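The Drulturlow Rules

The town of Drulturlow had a game, and the game had a rule book, and the rule book ran to 569 pages, most of them about tea.

I had been sent from Akelberg to learn it. My employers felt that a firm hoping to sell umbrellas there ought to show willing. They gave me a train ticket, a phrase book for the wrong valley and a budget of 10 crowns a day, which in Drulturlow buys a boiled egg and somewhere to look at it.

The game is played with tennis balls, a clear plastic cup and a grid of blue tape. You may not bounce the balls. Bouncing was banned after the Starnov visit, when the away side bounced one into a font. You may place a ball in a square, or near a line, or on a line if you have asked the line first. My landlady said that last part was a formality. She also said I had asked it in the wrong tone.

"Which square is best?" I said.

"Best for what?"

"For winning."

She put down her knitting and looked at me as though I had enquired about her teeth.

By February I had played 3 matches and lost 1,000 points, a respectable total for a foreigner. The trouble was always the cup. Page after page dealt with the cup: how it should tilt, who should admire it, whether it counted as a player. The Kļaviņa Opening, which every child in town can recite, consists entirely of holding the cup above the grid while your opponent's balls sit there and think about what they've done.

I tried it in my fourth match, shortly before lunch. 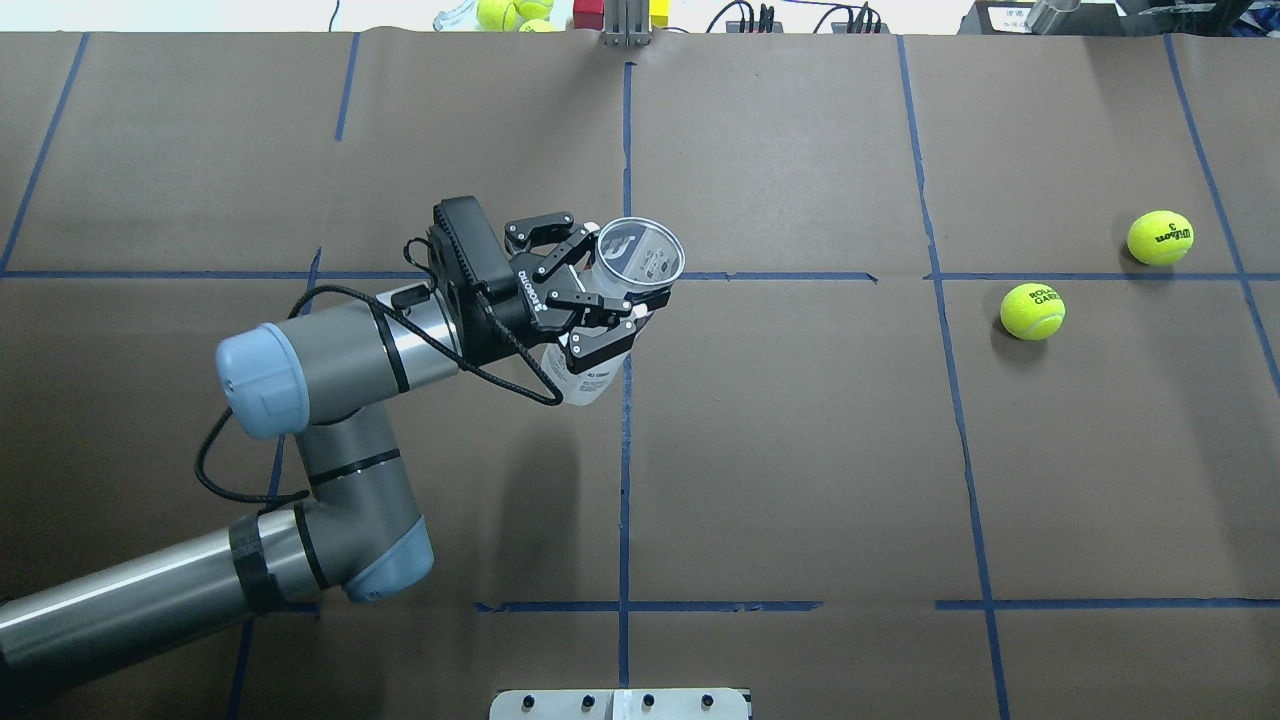
Two balls on the grid, and blue tape between them and anything useful. 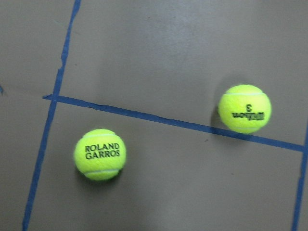 My opponent studied the position until the soup arrived. Then she shook my hand, which meant either that I had won or that my coat was on fire. I checked the coat.

I wrote to Akelberg that evening to say negotiations were going well and that I should need another year. They replied asking how many umbrellas I had sold. I looked it up, and there is a page on that too. You are allowed to answer, provided you have asked the line.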